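Pay Transparency and Retirement Saving: Your Questions Answered

Last updated Nov 30, 2024

Every November, when the pay review letters go out across Gilent, our inbox fills up with very sensible questions about who earns what, and what it all means for the pension pot at the far end. We love getting them (please do keep writing!) and we've gathered the ones that come up most often, with answers as plain as we could make them. They cover all three sites: Skanirham, Rirnorby and Colombo.

Why can I see the pay band for my job now, when I couldn't before?

Until this year, bands were shared only with managers, and a good many of you told us that this made pay conversations feel like guesswork. So the bands for every grade are now on the staff pages, all 11 of them, with the lowest and highest salary in each. You can look at your own grade and anybody else's, and you don't have to ask permission or explain why you're curious.

Does that mean I can see what my colleague earns?

No, individual salaries stay private. You are quite free to talk about your own pay with whoever you like, though, and your contract doesn't stop you. Some people would sooner not, and that is their choice too, so do be kind about it if somebody changes the subject over lunch.

I took a long break to look after my children. Has that held my pay back?

It may have done, and this is the question we get more than any other. In the past, anyone away on the review date simply missed that year's rise, and it was never made up afterwards. Under the new rules you are reviewed as if you had been at work the whole time, and if you missed a review in an earlier year you can ask us to look at it again. The form is short - two pages, and you can leave blank anything you don't remember.

What about my pension for the months I was away?

While you are on paid leave, Gilent goes on paying in at the rate for your normal salary, even if your own payments have gone down. During unpaid leave our payments stop, and this is where a small gap can grow into a bigger one over the years, as the money that wasn't paid in doesn't have the chance to grow either. You have 18 months from the day you come back to make up your missed payments, and if you do, we match them in the same way as your usual ones. You can spread them out or pay the lot in one go, whichever suits your household.

I work part time. Am I in the same scheme?

Yes, you are, on the same percentages as everybody else. Your payments are worked out on what you earn, so the amounts will be smaller if your hours are, but the matching works just the same. If you work at two sites, your hours are added together, and you should see one line on your statement and not two. Do write to us if you see two!

My letter mentions a one-off adjustment of 2,612. What is it?

If your letter has that figure on it, your salary was found to be below the bottom of its band, and this is the sum that puts right the months already gone by. It is paid once, with your ordinary salary, and it counts towards your pension. Your monthly pay goes up as well, from the same date, and you'll find the new amount on the second page of the letter, a little lower down than most people expect.

I think I'm in the wrong grade altogether. What can I do?

Start with your manager, if you feel able to, and ask to see the description for the grade you think fits. If that doesn't settle it, or you'd just prefer not to begin there, write to the pay team and ask for a grade review. You'll have an answer in 11 working days. You can bring a friend or a union rep to the meeting, and asking for a review can't bring your pay down.
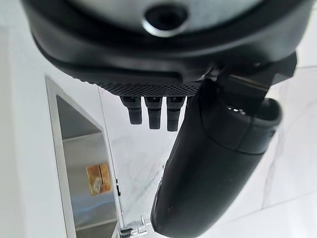
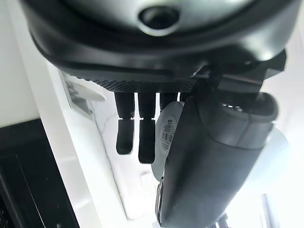 Comments on this page

Rirnorby reader: Thank you for the part about making up missed payments, I had no idea there was a time limit on it. Could you say whether it starts again with a second period of leave? I came back in the spring, and I'm due to go off again before I'll have finished paying in for the first one.

Pay team: Yes, each period of leave has its own time limit, counted from the day you return from it, so the second won't shorten the first. Do send us both sets of dates and we'll write back with the two deadlines.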